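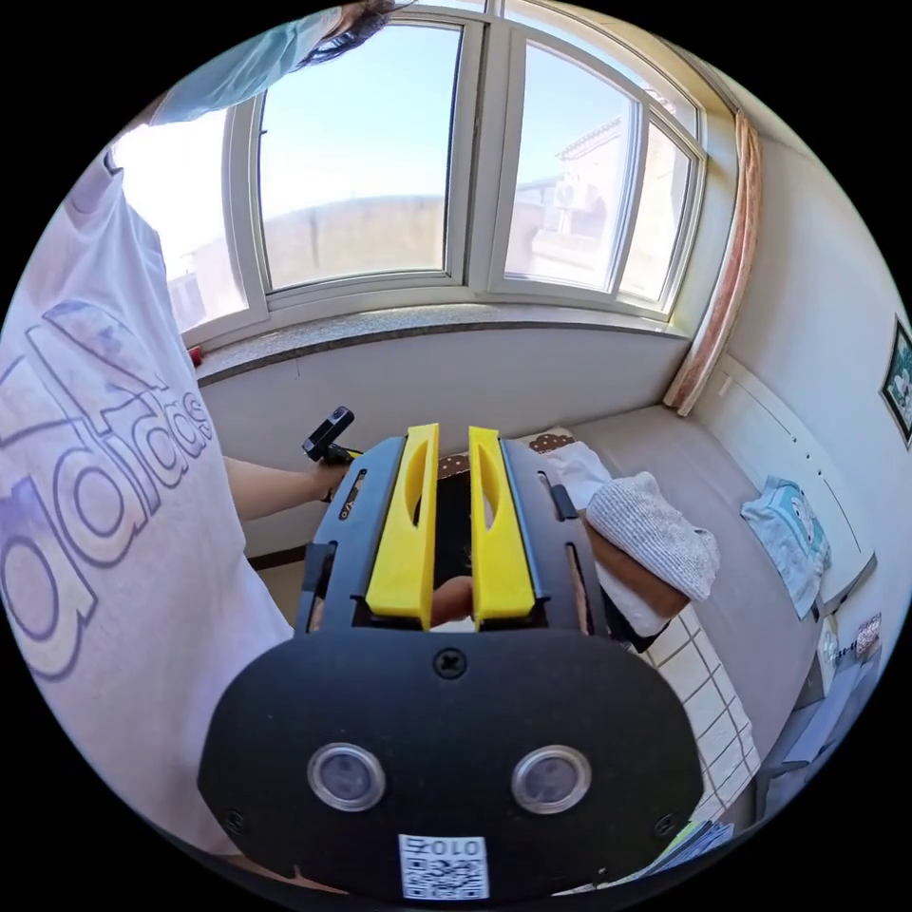

## Prorkadine suspends use of hand-held gripper after finger faults

Prorkadine has suspended use of its two-finger hand-held gripper after the fingers failed to reopen fully in 14 of 552 logged sessions. No injuries were reported. The fault was traced to uneven travel on the finger mount, which can leave a pinch gap at the base.

Operators should keep fingertips clear of the space between the yellow fingers and stop work if either one lags.

"Units stay out of service until the mount passes a 3000-cycle test," said Ileana Grecu, head of product safety.

Replacement mounts will ship from Ivby in May.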